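4.2 Failures with soft containers

After the rigid objects we moved to the pot task, and most of the remaining failures come from it. The pot has soft sides, so its width changes under load, and the closing limit that we had tuned on hard cups was not suitable. In 64 recorded trials the force guard stopped the motion 15 times. In four further trials the guard did not react at all, and we treat these as safety faults, because the fingers continued to close after the limit was reached. Figure 3 gives the two views of the task, (a) from the gripper camera and (b) from the head camera. In (a) the long dark tool stands in the pot together with the small figurine, and the fingers are open on both sides.
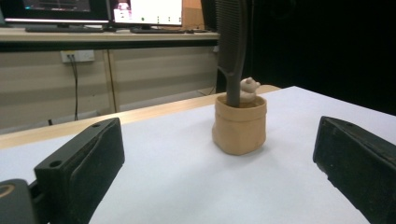
4.3 Cause of the missed stops

We first suspected the force sensor, but its log was clean. The fault was in the time stamps. The Prerkamon controller buffers its readings, and when both grippers are active the buffer of one side can fall behind by up to 16 samples. The guard then compares an old force with a new finger position and finds nothing wrong. With one gripper alone we could not reproduce the fault – this is why it was not found in the bench tests. It is most dangerous when the two devices work close to each other, as in (b), where they nearly meet and the dark paddle extends toward the cup.
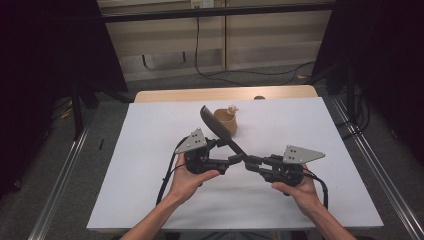 Nurhan Kurtuluş objected that the delay explains the late stops but not the missing ones, and asked whether the guard should simply refuse any reading without a fresh time stamp. We agree with the second point, and the guard now opens the fingers if a reading is too old. The first point is still open – in one of the four trials the delay was only two samples, and we have no good explanation for it.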